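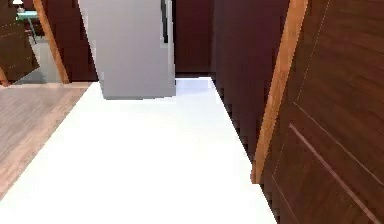

Simulated home interior with a refrigerator at the far end of a white floor, seen between two wooden door posts. Image: Dandero

Dandero Opens Planning Service for Buyers of Household Service Robots

Simulation-based review helps care homes and housing operators prepare a budget before they order equipment

BRATSIDE, October. Dandero, a supplier of planning tools for service robots, today announced the opening of its Equipment Planning Service for organizations that intend to buy mobile robots for kitchens, corridors and shared living rooms. The service is offered together with Drukatberg, the company that makes the Lu mobile robot, and is available to care homes, assisted living operators and housing associations from this month.

The purpose of the service is to answer a practical question that many buyers meet too late: how much must be spent on the building, the training and the support, in addition to the price of the robot. Dandero prepares a simulated model of the rooms where the robot is expected to work, and runs the planned tasks in this model. The customer then receives a written report with a list of costs, which can be used in the yearly budget or attached to a request for offers.

"Our customers usually come to us with a price for the machine and with nothing else," said a spokesperson for Dandero. "They do not yet know if a door must be made wider, or if a floor must be changed. We want them to have these amounts on paper before they sign the order."

What the service contains

The planning service has a fixed duration of eight weeks. In the first two weeks, the customer sends floor plans and a list of the tasks which the robot should carry out, for example bringing drinks from a refrigerator to a common room. Dandero then builds the model and places in it the doors, the large appliances and the different kinds of floor.

Special attention is given to the passages between rooms. Door openings, posts and the line where one floor meets another are modeled separately, so that the route of the robot can be checked at each of these points. If the customer is comparing more than one robot, each candidate is tested in the same rooms and with the same list of tasks.

The final report is divided into four parts: purchase or lease of the equipment, changes to the building, training of the staff, and yearly maintenance. For each part the report gives a low and a high estimate, and explains what the difference depends on. Building works are described in such a way that a local contractor can give a price for them without having any knowledge of robots.

A simulation does not replace a visit to the site. Before a customer places an order, Dandero recommends one day of measurements in the real rooms, and this day is included in the price of the service. Surfaces in particular must be checked in person, as the grip and the reflection of a floor are simplified in the model.

Experience from the preparation period

The service was prepared during a trial with 11 customers in and near Bratside. The sites had between one and three kitchens each, and most of them were in buildings which were not designed with robots in mind.

At over half of these sites, the first budget of the customer did not contain any amount for changes to the building. Several customers decided after the report to buy fewer robots in the first year and to use the remaining money for doors and charging places. One customer postponed the purchase until a kitchen renovation that was already planned, so that both works can be done at the same time.

"We prefer that a customer orders one robot which is used every day, and later orders the second one," said a representative of Drukatberg. "When the planning was not sufficient, the robot stands in the corridor and the staff lose their interest in it. For us as a manufacturer this is also not good."

Price and availability

The Equipment Planning Service is sold at a fixed price for each site. Operators with 4 or more sites receive a reduced price when the sites are ordered together. Half of the planning fee is returned to the customer if a Lu robot is ordered within 10 months after delivery of the report. The report belongs to the customer, who is free to share it with other suppliers and to buy equipment from any of them.

Organizations which must present their budget before the end of the year are advised to send their floor plans in October. Plans can be sent as a drawing file or as a clear scan of a paper drawing with the measurements written on it. Requests that arrive later will be handled in the order in which they are received.

A short guide for purchasing departments, with a checklist of the documents needed and a sample budget table, can be requested from the Dandero office without cost.

About Dandero

Dandero develops simulation and planning tools for organizations that buy service robots. The company has its office in Bratside and works with operators of care homes, assisted living and rental housing.

About Drukatberg

Drukatberg designs and manufactures mobile robots for indoor use, including the Lu product line. Its robots are offered for purchase and for lease, with maintenance contracts of different lengths.

Press contact

Dandero Press Office, Bratside
The image in this release may be used free of charge in reports on the planning service, with the credit "Dandero".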